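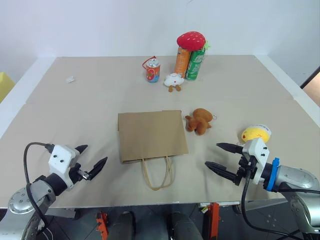 持ち手つきの茶色い紙袋、台の上

2001-02-14　字幕が出るとブーンと鳴る件(アーノルビー中継局/Arnolby)

昨日の続き。前のページの最後に「音声系は白」と書いたけれど、その後もう一度考え直したので、まずそこから訂正しておきます。白というのは言い過ぎで、「音声系だけ見ている限りは悪いところが見つからない」くらいが正しい書き方でした。昨日の私は早く帰りたかったのだと思います。

症状のおさらい。Arnolby の視聴者の方から、Skurnemik の放送中に、お知らせの文字が出るたびに低いうなりが入るという電話をいただいている。番組の音楽が静かなところだと特に気になるそうで、電話口でわざわざその音を真似してくださった(これがまた上手で、聞いた瞬間に見当がつきました。ありがたいことです)。文字が消えると音も消える。親局の Skemer を直接受けているお宅からは、同じ苦情は来ていない。

文字が出ると鳴る、消えると止まる、となればまず疑うのはインターキャリアバズで、映像の白ピークが深く入りすぎて映像搬送波がつぶれ、受像機の側で音声にうなりが乗る、というおなじみの話。ただ、昨日は音声のほうから順に当たってしまったので、半日ほど遠回りをしました。遠回りのおかげで音声のケーブルを全部差し直せたし、ラベルも書き直せたので、まるまる無駄だったとは思いたくないところです。

今日やったこと。
予備の Maddocks 変調器を作業場に据えて、テスト信号を入れ、出力を 18 チャンネルに合わせて検波波形を見た。カラーバーでは何ともない。階段波でも、まあきれい。ところが文字発生器の出力に切り替えて白い文字を出すと、文字のある走査線のところだけ、ピークが基準の白よりはっきり上に出る。測ってみたら 200 mV の飛び出し。これでは搬送波の残りがほとんどなくなるわけで、モニター用の受像機からも、あのブーンが小さく聞こえました。電話で聞かせていただいたのと同じ音です。聞こえたときは、思わず隣の部屋まで人を呼びに行ってしまった。原因が目の前で鳴ってくれるというのは、やはりうれしいものです。

ここで早合点しないように、白クリップを確認。Maddocks の白クリップは前面のふたの内側、半固定が並んでいるうちのいちばん奥で、印刷が薄れていて読みにくい。マイナスドライバーは細いほうを使うこと(太いほうを無理に入れて溝をなめかけた跡がすでにあります。たぶん昔の私)。回してみると、ちゃんと効く。クリップを規定の位置まで下げると飛び出しはおさまり、受像機のうなりも消えた。上げるとまた鳴る。三回繰り返して、三回とも同じ。

というわけで予備機については、クリップがゆるすぎたという結論でよさそうです。問題は Arnolby に入っている現用機が同じ状態かどうかで、これは行ってみないとわからない。点検簿によれば現用機は前回の調整から 2,000 時間を超えて動いていて、その前回の欄に、白クリップについては何も書かれていない。調整したのか、していないのか、読み取れない。こういうとき、書いた本人が自分だと文句の持って行き場がなくて困ります。今後は「触っていない」ときも「触っていない」と書くことにします。みなさんもぜひ。

もうひとつ気になるのが文字発生器のほう。そもそも白が規定より高く出ているのがおかしいので、クリップで頭を押さえて終わりにするのは、雨漏りの下にバケツを置くようなものだと思う。文字の輪郭のところに細いオーバーシュートも見えている。終端の入れ忘れかと思って裏を見たが、終端はちゃんと入っていた。出力レベルの設定画面では、白は初期値のまま。この初期値が高いのか、出力段がずれてきたのか、今日のところは決められず。説明書の該当ページが行方不明で、棚を一段ずつ探したものの、出てきたのは別の機種のものばかりでした。見つけた方は机の上に置いておいてください。

ついでに見たもの。
・予備機のファン、回り始めに少し鳴く。回ってしまえば静か。次に電源を落とすときに様子を見る。
・出力は 8 W で安定。昼前から夕方まで入れっぱなしにして、動きなし。
・検波器につないでいた短い同軸、コネクタの根元をさわると波形が揺れるので廃棄。捨てる前に切っておいたので、拾って使わないでくださいね。

次にやること。
まず Arnolby へ行って現用機の白ピークを測る。触る前に必ず波形を記録し、それから白クリップを合わせる。Skurnemik の放送時間にかからないように行きたいのだけれど、かからないとうなりの確認ができないので、放送が終わる少し前に着くくらいがいいかもしれない。お電話をくださった方には、直したあとでこちらから一度かけて、実際に聞いてみていただくこと。機械で測ってよくても、茶の間で鳴っていたらやり直しです。
文字発生器は Skemer にある同型のものと比べたい。向こうで苦情が出ていないのは、白が高くないからなのか、変調器の側でうまく止めているからなのか。2月のうちに半日借りられないか、相談してみるつもり。

受像機の音量を上げたまま帰りそうになったので、戻って下げた。明日の朝いちばんに電源を入れる人が驚くところでした。

送信技術作業場ノート｜お問い合わせは作業場まで｜© 2001 無断転載はご遠慮ください｜ページの先頭へ戻る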